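Clotville Home Machines Circle
Minutes of the January 2019 meeting, Quintanilla Room, upstairs at the library

I took the notes this time, so they come out the way I talk. If I got your point wrong, tell me before the March meeting and I'll fix it.

We started ten minutes late with 27 in the room, which meant a hunt for more chairs. The minutes of the last meeting were read and passed with one change: the floor-washing machine we talked about got stuck under the radiator, not under the couch.

1. Money

We have $559 in the account after paying for the room through spring. No bills are waiting. Somebody asked if we could buy a second-hand laundry folding machine to try out ourselves, and I said I'd love that, but the only one I've found was listed at $3,356 and the seller wanted us to haul it. Dropped for now.

2. Report on the Tindar visit

Four of us went over to the Tindar warehouse to see the new picking line. I was one of them and I have to say I had a great time! The machine takes boxes off a belt and puts them in rolling cages, and it's fast. The shift lead told us it moved 1,137 boxes the day before we came. All of those boxes were one of three sizes, though, and all of them were taped shut. When a bag of pet food came down the belt, a person walked over and picked it up. I asked how often that happens and got a laugh and "all day long."

The other three saw it a bit differently from me. One thought the line was already good enough for most stockrooms in town. Another thought it only works because the building was set up around it, with lines on the floor and special lights, and that a shop with a narrow back room would be out of luck. We went back and forth on this for a good while and I stopped writing.

3. Eltar trial in the kitchen

Our member who has the Eltar countertop arm on loan gave her second report. It can now load cups into the top rack of her dishwasher if she lines them up first with the handles to the right. Plates are still no good. She timed herself doing the same job by hand and she was done before the arm had finished its third cup. She is keeping it until the loan is up, partly, she said, for the company.

There was a question about noise (fine) and one about whether it minds the cat (it stops when the cat gets close, so on some evenings it doesn't do much of anything).

4. Main topic: can a machine make a bed yet?

This one was my idea and it took up most of the hour. I put it on the list after the warehouse visit, because a bed seems like the opposite of a taped box. Cloth has no fixed shape. You grab a sheet in one spot and the rest of it goes wherever it likes.

We put a bed up on the screen and I asked everybody to tell me what they would do first. I got a different answer from every row. Some went straight for the sheet and wanted to pull it smooth. Others said no, clear the bed off first, straps and cord and all, or you'll be smoothing the same spot twice. One person would strip the whole thing and begin again. A fair point came from the back: how does a machine know where the sheet ends and a blanket begins when both of them have pink flowers?
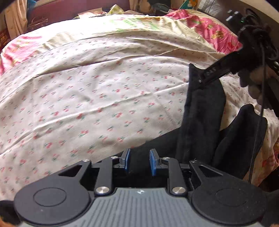

Item 4: rumpled flowered sheet, pink floral blankets, and a black strap marked "DAS," with a two-fingered gripper at the front.

The two-finger question got its own little debate. I think two fingers are plenty for picking up a corner of cloth — I mostly use a thumb and one finger myself. The other side said I also use my whole forearm to sweep out the wrinkles and my knee to reach the far side, and I had to give them that one.

We took a show of hands on when a machine you could buy in a regular store will make a bed without help. Five years got a few hands, ten years got the most, and a small stubborn group on the left side held out for never. I voted for ten. For the stockroom version of the question (mixed goods, narrow aisle, no special lights) people were more hopeful, and five years won.

5. Things to do before March

The Eltar report continues, with bowls this time if the arm will take them.
I'll write to Tindar to say thanks and ask if we can come back during the returns shift.
Everyone is to pick one chore at home and write down each step, including the ones you do without thinking.
Bring your own mug, we're out of paper cups.

6. Any other business

A lost glove was held up and claimed. The heater under the window is to be left alone, please, it has been reported.

We closed at five to nine and stacked the chairs by hand.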